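This card goes with the handling recordings from the bench at Fendar. I was asked to write it because I keep the shift rosters and I was the one complaining. Puspita Purba checked the technical parts. The opinions are mine.

## What's in it

- 2140 recordings, made by 3 operators over 24 shifts
- views from head height and from the hand-held grippers
- a text note for each recording: operator initials, task name, whether it was accepted

The tasks are small ones: gathering, placing, lining up, handing a part from one side to the other. They were picked by Tivov, who will train on them. The packing floor was asked for suggestions in March and sent a list. I can't find anything from the list in the final set.

## How the work is done 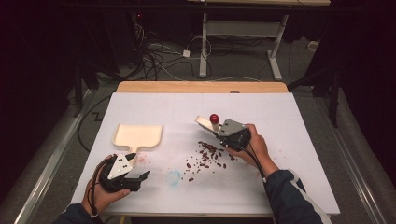

The pitch to staff was that operators would "just do the job normally" while the equipment recorded them. Anyone who has packed an order by hand can judge that for themselves. Both hands are on grippers, a small red ball is held up in the jaws of the right one, and the kidney beans are spread over the board with an empty dustpan-shaped tray lying by the left. Celina Dudek has packed here longer than I have, and her view is that it's a different job done at the same table. She had to learn to stop using her fingertips. It took her most of a week, and the week was not counted as training on her time sheet.

## Known problems

- Accepted recordings lean toward slow, careful motion. Operators figured out early that fast attempts were rejected more often.
- Task names changed partway through. `place_upright` and `stand_part` are the same thing.
- The notes don't say when in the shift a recording was made, so you can't look for tiredness. I asked for this field twice.
- Failed attempts were dropped until Dariusz Kubiak objected. The earlier ones are gone.

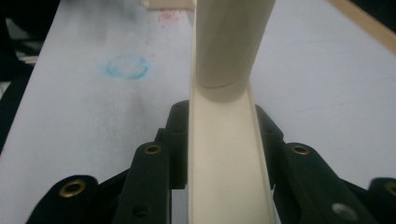
Alignment tasks are where I would be most careful about big claims. Tivov's summary calls them "assembly," and that word has already turned up in a slide about staffing for next year. What you get in recordings like this is a pale tube standing upright at the far end of a U-channel, with the black gripper fingers up against the channel walls on both sides. It's useful data, and I'm told it's hard to collect well. But a model that learns from it has learned tubes and channels on a white surface. Our floor has torn cartons and labels that won't stick, and half the job is deciding what to do about them.

## What it changes for people

Operators were paid their normal rate. They wanted a supplement, and Bernardo Teixeira is still waiting for an answer to the letter he sent on their behalf. Breaks were set at 20 minutes per half shift, same as packing, although holding the grippers is harder on the wrists.

The company says no jobs will go. I'd like that in writing, with a date on it. Until then, please don't cite this set as evidence that the staff support the project. They agreed to be recorded, and that's all they signed.

## Use

Internal research only. Ask before sharing outside Fendar. Operators can have their recordings removed by writing to Puspita, and the index gets rebuilt afterward, so don't rely on file order.

Last edited 17th August. Corrections are welcome, particularly from people who have done a shift at the bench.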